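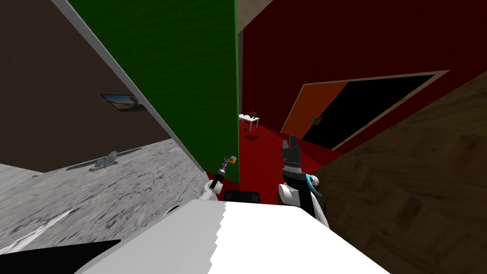

Most towns don't know exactly where their water pipes are. Clurnthorpe has 939 kilometres of mains on its books, and until last year a good part of that was recorded on paper plans drawn with reference to fence lines, kerbs and trees, many of them long gone. The council has now put the job of fixing the record in the hands of Hodum, a surveying firm that works only on buried services. Engineers who come to the work from software often find it slow going. In a rendered room, with a green wall and a red wall set at a steep slant, every surface has a known position, whichever way the view is tipped. A cast iron main under a road has a position too, but someone has to go and find it.

Hartmut Wunderlich runs the Hodum crews in the field. He started in April with the older streets around Bickerstaff, where the plans were worst. His teams use ground-penetrating radar and electromagnetic locators, then dig small vacuum holes at chosen points to check the depth. On a good day a crew can cover up to 900 metres. In clay after rain they might get a third of that.

"Radar hates wet clay," Wunderlich says. "You get a grey smear and you go home, or you dig."

The first 16 streets turned up the usual trouble. One main lay on the opposite side of the road from where the plan had it. Two valves had been sealed over during resurfacing. A gas line that everyone had understood to be abandoned was still live, and the crew spent the rest of the afternoon waiting behind tape for the gas company.

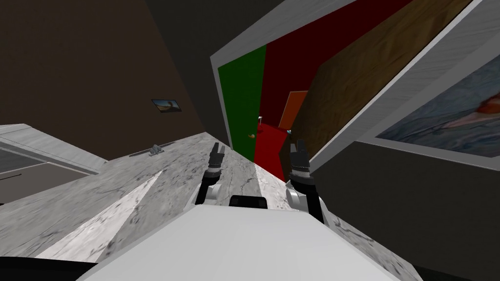
None of this was a surprise to the council's water branch. Its repair crews had been keeping their own notes for years, in exercise books and on the backs of job sheets, and they tended to trust those over the official plans. Hodum scanned the notebooks early on. Chak-lun Yu, who manages the data side, says they cut the number of test holes in Bickerstaff considerably.

Yu's team feeds everything into Trevimo, a mapping package that stores each pipe with a grade for how well its position is known. A pipe that has been exposed and measured gets the top grade. One copied from an old plan gets the bottom grade and is drawn as a broken line. Contractors who ask for a plan before digging now see both kinds — and the colour of the line tells them which method was used.

The grading has caused some argument. Developers would like firm lines everywhere. A broken line means paying for a locator, and on a small job that cost can be hard to pass on. Yu's view is that the old plans looked firm as well, and people put excavators through mains on the strength of them.
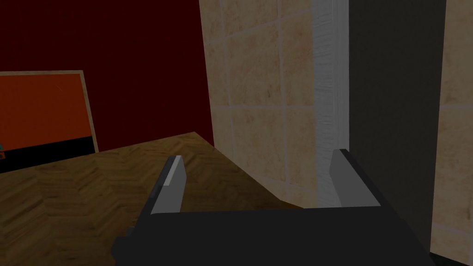 *A rendered gripper, fingers spread wide.*

There is also the question of upkeep. A map of this kind starts going out of date the day it is finished. Under the new rules, any crew that opens the road must record what it finds before backfilling, using a phone and a survey rod. The council has 14 rods so far and shares them between depots. Some repair crews fill in the form on site. Others do it back at the depot from memory, and those entries are held at a lower grade until they can be checked.

Work moves to the eastern side of town on 2nd November, starting with the streets nearest the pumping station. The plans for that area are newer, though Wunderlich has asked for the repair crews' notebooks all the same.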